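Losine card wallet, nine months on

I bought the Losine in November, after my old wallet gave up all at once. The fold went first, then the coin pocket, and by the end I was carrying a piece of leather with my bank card balanced on it. A sensible person would have gone to the drugstore and bought whatever hung nearest the register. I read 23 reviews and then ordered the one with the nicest photos.

The Losine is a small brown wallet with a snap and a row of light blue plastic sleeves inside, sold as "a library for your cards." I don't need a library. I have a bank card, a driver's license, a health card, and a pile of loyalty cards for places that have mostly closed. Still, I like the idea of turning pages, and it makes paying for gas feel like a small ceremony.

I broke it in slowly at the kitchen table, over a weekend when I should have been regrouting the shower.
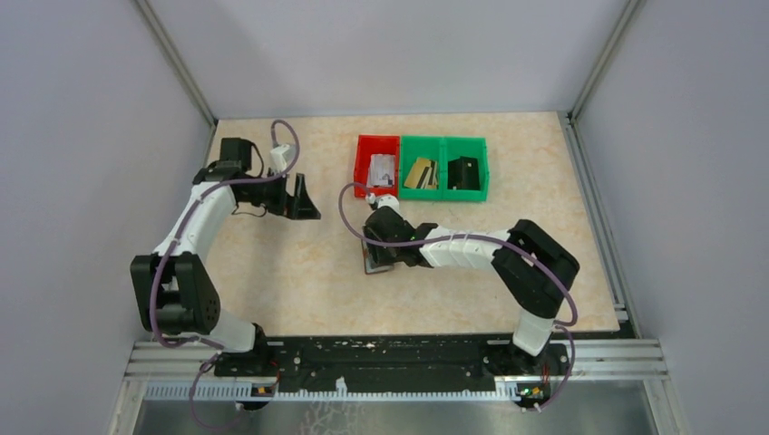 Marbled tabletop with a pair of arms mounted along the front.

Now the leather. The Losine people say it will "tell your story," and mine apparently involves a lot of sitting down. After the first month the corners had darkened, and by spring the back had a shine on it like an old saddle. I don't mind this. My friend Sunee Somboon minds it very much. She conditions her wallet twice a year with something that comes in a tin, and she looked at mine the way a dentist looks at you when you say you floss.

The stitching has held. One thread came up near the fold in March, and I pressed it back down with my thumb, where it has stayed.

The sleeves are the weak spot. When they're new they cling to each other, so you peel them apart at the register while the line behind you gets to know the back of your head. After a few weeks they loosen up, and then the trouble goes the other way and cards start to wander. I lost my library card for most of April. It was behind my health card the entire time, enjoying the privacy.
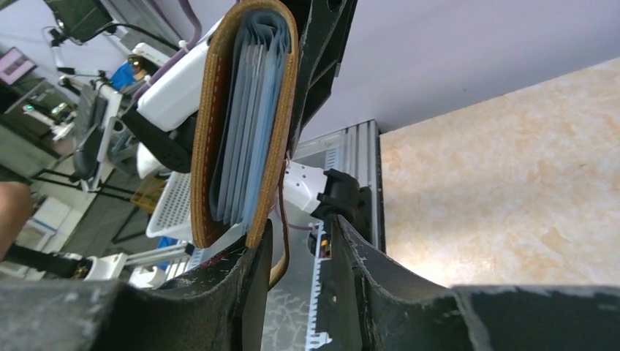 If you carry more than a dozen cards, they also fight the snap. The wallet will close, but you have to mean it. I took out the loyalty cards one Sunday and found a sandwich punch card from Gronevthorpe, where I haven't lived for years, with one punch to go. I put that one back in.

Cash is an afterthought. There is a slot for bills, and it takes them folded twice, so you hand over money that looks like it was smuggled. Coins have no home at all. I keep mine in the car, like everyone else.

On to the snap, which I have strong feelings about. I had a Mikuš before this, with a magnetic flap, and the flap opened whenever it felt like it. A snap makes a decision. You hear it, you know where you stand, and you can do it one-handed with a bag of groceries on the other arm.

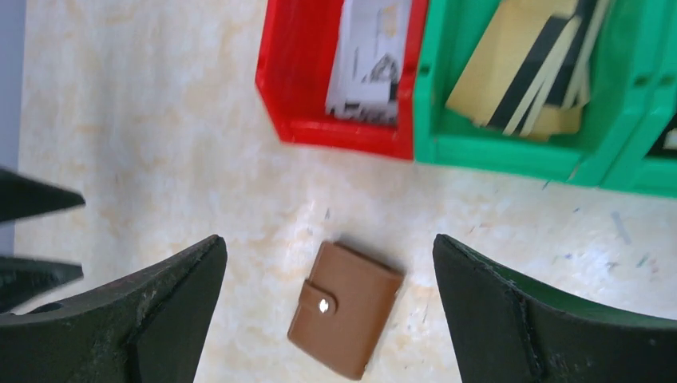 Small brown bifold with a strap and a round metal snap.

I did try the competition. Shuzhen Ye lent me her Lokley for 20 days while she was away, and I'll say this for it: the Lokley is thinner, and the cards slide out when you ask them to. It is also so smooth that it left my pocket in a movie theater and I had to crawl under row G to get it back. I returned it with thanks and a little popcorn dust.

The last thing worth mentioning is where a wallet goes at night. I used to drop mine wherever I happened to be standing, and I spent a good part of my adult life patting couch cushions. With the Losine I made a rule that it goes in a bin by the door. Keys get their own bin. A third one is for receipts, and it fills up on its own.

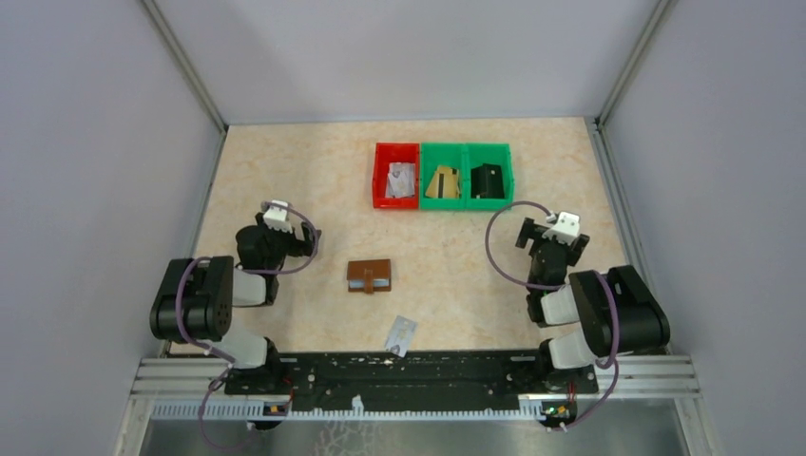
Three open bins in a row, one red and two green.

So would I buy it again? Yes, with some grumbling. It costs more than a wallet for eight or nine cards ought to, and the sleeves need a month of patience. If you want to carry cash, get something else. If you have a bad back, get something thinner, or take it out before you sit down, as my doctor keeps suggesting.

Four stars. I took one off for April.

Posted 8/8/23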